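# paroles-plirico

Paroles + accords des morceaux de Plirico (folk, duo guitare/violon). 380 fichiers texte, un par chanson. Encodage UTF-8, normalement.

- `textes/` : paroles, refrain écrit une seule fois
- `accords/` : grille au dessus du vers, capo noté en 1re ligne
- `demos.csv` : titre, tonalité, tempo, durée

Manque encore 11 grilles, surtout la période Wunmont. Je les fait en juin si j'ai le temps.

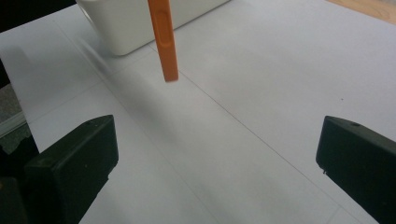 Pour les reprises de Bellano : paroles non incluses, question de droits. Juste titre et tonalité dans le csv.

Corrections : Boris Štěpánek. Fautes d'accord -> ouvrir un ticket, pas de mail svp.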